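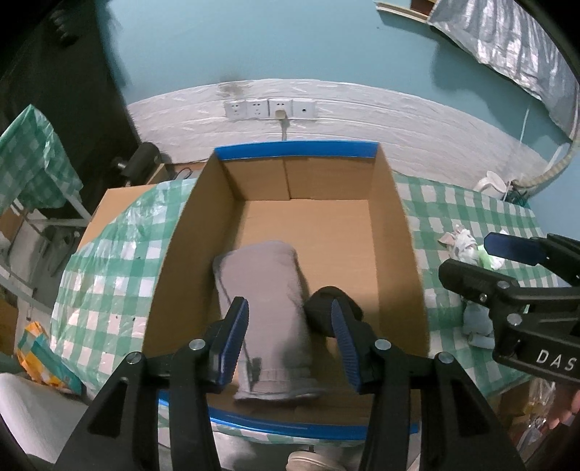

Werisari: box packing with hand-held grippers
README and data card, second release, September 2025
Maintained by the Gornamley student robotics club

Read this before you download

Werisari is a set of 741 recorded episodes of people packing and unpacking a cardboard box with a pair of hand-held grippers. The club put it together for the tidy-up event at the Irnirlow student meet. It is shared because other teams asked for it. We are not convinced it will teach your robot to pack a box. It hasn't reliably taught ours.

The first release called this data "diverse." We have taken the word out. Every episode comes from the same few tables, the same kind of gripper, and a small group of club members who had all watched each other do it. If your model does well on our held-out split, what you know is that it does well on our tables.

What's in it

Each episode covers one short job: pick something up, move it into or out of the box, let go. Some episodes use one gripper and some use 2. The things being moved are mostly ordinary household stuff such as towels, bits of cloth, wrappers and small packages. Soft items are heavily overrepresented. They're cheap, they don't break, and people kept bringing them in.

Folders:
episodes/ one folder per recording
splits/ train and held-out lists
notes/ session notes, uneven in quality
tools/ the Wróbel converter and a viewer

The held-out split has 58 episodes. They were picked by hand, which we now think was a mistake. Whoever picked them had a feel for what a "good" episode looked like, and it shows. A random split is on the list for December. Until then, please don't compare your score with anyone else's as if it meant much.

Setup

The grippers are black, with two facing fingers and blue ribbed pads. The pads do a lot of the work. A model trained on this data and then run on bare plastic fingers dropped nearly everything in our tests, and we don't have a fix beyond putting similar pads on your robot.

The box stands on a table with a green-and-white checkered plastic cover. We left the rooms as they were, so plenty of other things show up along the wall and beside the table. One view among members is that clutter makes a model sturdier. The other view is that the model learns the tablecloth. We ran one test with a plain gray cover and results got worse, which points to the second view, but a single afternoon of trials doesn't settle it.

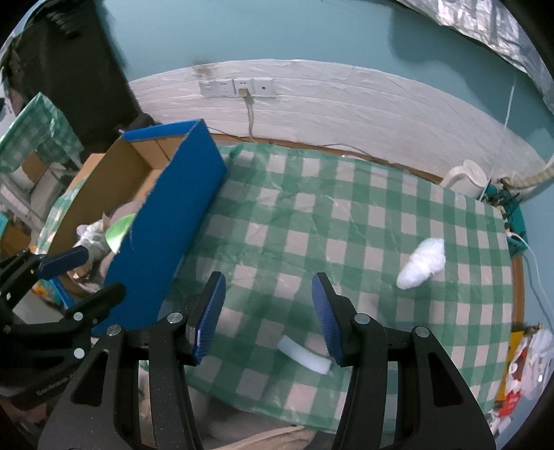 Small, thin, pale items are the weak spot. They lie flat, the squares of the cover confuse the outline, and a person holding the gripper can feel contact that never gets recorded. We log finger opening and position. We do not log force. Anyone who tells you that finger opening is a fair stand-in for force should try it on a strip of thin plastic first.

Labels

Each episode has a one-line text label and a success flag. The label was typed by the person doing the recording, often from memory at the end of a session. Spelling varies, and so do names: "cloth," "rag" and "towel" may be one item. The success flag means the person thought it went fine. In a spot check we disagreed with the flag often enough to stop trusting it, so the loader ignores it by default. Set use_flag to true if you feel braver than we do.

Known problems

Clock drift between the left and right gripper in long episodes. The converter corrects for it, though short jumps remain.
6 episodes have the left and right streams swapped. They're listed in notes/swapped.txt and still in the train split.
Hands and shoes come into view now and then. No faces that we found.
Failed grasps were often deleted on the spot in early sessions, so recovery after a miss is rare in the data. This is probably the worst gap.

Using it

Run the Wróbel converter first, then the viewer. Watch a few dozen episodes all the way through before training anything. Most of the complaints we got about the first release came down to things visible in the first ten minutes of looking.

Class and club use is fine, and so is using it in an Irnirlow entry, provided you say so on your team sheet. Send corrections through the issue tracker with the episode folder name. Reports that say only "accuracy is low" will be closed.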